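Why Does a Toy Kitchen Need Ketchup?

A page for readers of 7 and up, and for anyone made to sit through a pretend lunch

Somewhere near you there is probably a very small kitchen. It may be in your bedroom, or at your cousin's house, or in the waiting room at the dentist, where the last person to cook in it left a dinosaur in the sink. The food is terrible. The service is slow. You can be served a whole fish and a birthday cake in the same bowl, and you are expected to say "Yum."

People have been putting up with this for a very long time. So let's find out why there are toy kitchens at all, and why they look the way they do.

Kitchens for looking at

Long ago, some families in Europe owned tiny kitchens that fit on a table. They were open at the front, like a box with one side missing, and the walls were hung with little pots and pans. Many of them were grand and cost a lot of money. In some houses they came out in December and were put away again after the holidays, which must have been annoying if you had just got the shelves how you liked them.

The town museum in Clelley has one from 1860. It has 262 pieces, and we know this because Lemlem Araya, who looks after it, had to write a number on a tag for every single one. The smallest is a spoon shorter than your fingernail. It has been lost 2 times. Both times it was in the soup pot, where a spoon might reasonably be.

You are not allowed to touch the Clelley kitchen. Children visiting the museum find this hard to accept. Grown-ups find it hard too, but they are better at pretending to read the sign.

Kitchens for getting sticky

Then came the kind of toy kitchen you can drop. Once toys could be made in factories, and later out of plastic, they got cheaper and tougher, and children could do what they had wanted to do all along: bang a pan with a spoon until somebody left the room.

Toy kitchens changed because real kitchens changed. A toy stove from your great-great-grandmother's time might have had a little door for the wood or coal. A toy kitchen now might have a toaster oven with knobs on the front. Toy makers copy whatever is on the counter at home, because children copy it too. If your dad talks to the coffee machine in the morning, sooner or later somebody in the playroom will be talking to a block of wood in the same voice.

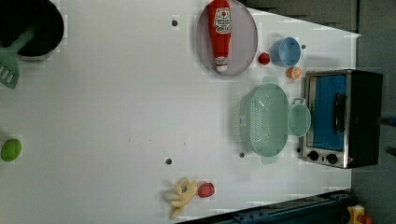 Which brings us back to ketchup. Toy ketchup does nothing. You can turn it upside down and smack the bottom all afternoon. But a child who has seen ketchup at every lunch of her life knows that lunch has ketchup in it, and a play lunch without any would look wrong to her. The bottle is there so that everyone at the table knows what sort of meal this is.

An orange slice works the same way. It stands for all the fruit you are supposed to be eating. In most toy kitchens it is served with everything, including the soup.

What your brain is up to

When you hand your uncle a cup with nothing in it and tell him to be careful because it's hot, you are doing something quite tricky. You know the cup is empty. You also know that, for now, it is full of cocoa. You are keeping both ideas in your head at once, and you are checking that your uncle has got the second one. If he says "There's nothing in here," he has failed, and you may take his cup away.

Very young children mostly pretend with things that look right. They want a cup to be a cup. As they get older they can manage with less and less. A red ball will do for a tomato, and the same ball can be a cherry by dessert. After a while a shoe can be a phone, and later you don't need the shoe.

Pretend cooking is also full of steps. You have to decide what you're making, find the pot, stir it, put it on a plate and give it to somebody. If two of you are cooking, you have to agree on whether it's pancakes. This can take longer than real pancakes.

Know your tools

Toy kitchens come with proper equipment, and it helps to know what it's for when you meet the full-size kind.

A spatula is for turning food over or lifting it. The ones with slots let the grease or water drip through, so your egg arrives without a puddle. In a toy kitchen the spatula is used for stirring, pointing, and being the king.

A pot is for boiling and simmering. It's deep so that the liquid stays in. In a toy kitchen it's where everything goes at cleanup time.

A toaster oven is a small oven that sits on the counter. It toasts bread, but it can bake things as well, and the window in the door is for checking on them. Real ones can run at 300 degrees and a good deal hotter, so with a real one you ask a grown-up first, and you keep your hands off the window. It gets hot too.

A plate is a plate.

Try it: run a restaurant

You will need some toy food, something to cook with, paper, a pencil and a customer. Grandparents are good customers. They sit down a lot.

Give your restaurant a name. A class in Cletden called theirs Plurnov, which doesn't mean anything, and they had a line out the door of the reading corner.

Look at the food you've got and write a menu using only that. If you have ketchup and an orange slice, that's the menu. Put prices on it. The Plurnov class charged 300 dollars for a tomato and nobody sent it back.

Now take an order, cook it and bring it over. Then swap, so the customer has to cook for you. Be as picky as you like. Ask whether the soup comes without the orange.

When you've finished, the restaurant has to be put away. Check the pot for spoons.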